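# Snack rack FAQ – Gellbridge office, second floor

**Who looks after the rack?**
Elmarie Chauke. If she's out, ask Themba Makhubela at extension 357.

**Where do I find the barcode when I log a new item?**
Check along the side of the wrapper. On foil packs you may need to flatten the creases before it will scan.

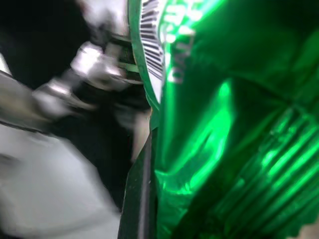
*Barcode on a green foil package*

**Where does everything go?**
Packets on the top shelf, big bags of chips on the one below, bottles at the bottom. Please keep bottles of the same kind together – orange, cola, green soda.
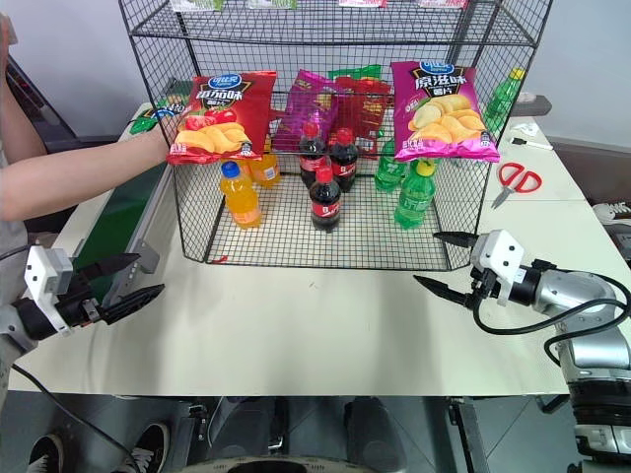 If a shelf is full, leave the extras in the supply closet. Don't stack bags on the bottles.

**What flavors of chips do you carry?**
It changes. Tomato and original sell best, so we reorder those first.

**Can I make a request?**
Yes. Email Elmarie by the 9th of the month. Orders for September are still open.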